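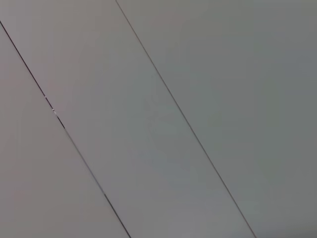
Item 3, panel seams, Haltport stockroom

Tuesday walkthrough, my notes

1. Panel joints: OK. Thin and even, I'm happy with these.
2. Extinguisher by the Barros shelving: tag is good through May. Someone hung a coat on it again!
3. Back exit: FAIL. Two pallets in the way (moved them myself, my back says hi).
4. Shelf load signs: bay 4 still says 300 lb and it should say 100 — Nayara Guerra is printing a new one.
5. Exit light: flickers. Work order 882 is in.
6. First aid kit: low on gauze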